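Lotimthorpe Word Group
Minutes of the meeting held on 2 February 2024

Siwan Craddock took the chair and welcomed everyone, with a special word for those who had come over from Fidham through the rain. The last minutes were agreed, after the spelling of "slathery" had been put right.

1. The collection
The list of local words now stands at 1,608, and Siwan thanked all those who have been pestering their aunties. We talked for a good while about words for sitting idly, and could not choose between "lolloping" and "slumming back", so both go in.
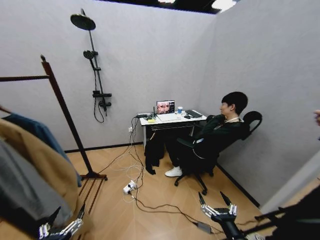

Leaning back in an office chair: "lolloping" (Lotimthorpe) or "slumming back" (Fidham).

2. Words for the house
Eluned Yorath has had 14 replies to her household sheet, and read out the best of them, to much laughter.
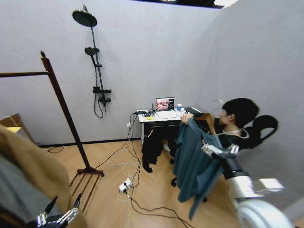
The older replies came mostly from farms, where washing meant a tin bath and a kettle, and so the bathroom words are rather thin. For a big round shower head that faces straight down, like the black one on the wall, three people gave "the rose", borrowed from the watering can. The small one on its hose had no name from anybody, and suggestions would be very welcome – Eluned will add a line for it.

3. The booklet
Printing will be by Gisler, and we agreed to start with 30 copies.

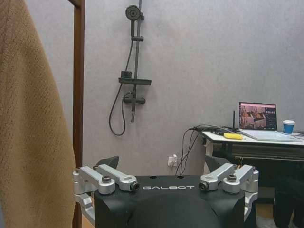
The cover took up more of the evening than it should have done, but it was a friendly muddle. Siwan favours plain white capitals on black, set well apart like the GALBOT lettering, and most of us came round to that. The title is still to be "Ulex", after the gorse on the top road.

4. Any other business
We considered whether to put Fidham words in a section of their own. 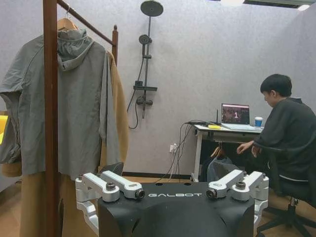
Eluned said she would be sorry to see them parted, as half the families have moved from one village to the other and taken their words along, and she asked if a small F beside each might do instead. This was agreed, and she will mark up the first 2 pages before we next meet.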